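Ticket: Vivley stock app — item counts not saving after sync
Status: Resolved
Opened: 14 Mar 2022
Site: Bai storeroom

Reported problem

Counts entered on the handheld show correctly until the next sync, then go back to the old figure. The user entered 260 for one line and it dropped to 228 after syncing. No error message appears on the handheld or in the web view. Other lines entered in the same session were saved.

First checks

Restarted the handheld and signed in again. Same result. Signed in on a second handheld with the same account and the fault followed the account. Storage on both is fine and the clock is right on both.

Cleared the app cache from Settings and synced again. The first sync took up to 5 minutes and the old figure came back at the end of it. Asked the user to stop entering counts on the affected lines until we had looked at the server side.

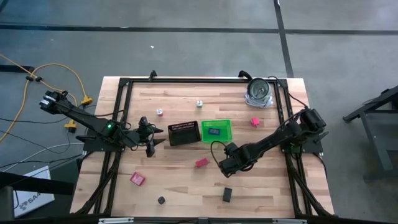 Attachment 1: table with baskets and small items.

Server side

The sync log shows the new count arriving and being accepted. A second write comes in a few seconds later from the Fedent import job and puts the old figure back. The job was set to run after every sync, when it should only run overnight. The setting was changed during the Skakton update and was not put back.

It only touches lines that also exist in the import file — this is why the other lines kept their new counts.

Fix

1. Paused the import job.
2. Set its schedule back to overnight only.
3. Ticked "Keep newer count" in the import options. It was off.
4. Started the job again and ran a sync by hand.

Entered 260 again and synced 3 times. The figure stayed at 260 each time, in the app and in the web view. Left it overnight and checked again before opening. Still 260.

Notes

Counts overwritten before the fix can't be recovered from the app. They are in the sync log and can be exported as a spreadsheet under Reports, then History. The user has the export and will re-enter the missing ones.

The import options page does not show when a setting was last changed. Raised as a separate request with Vivley, no date given yet.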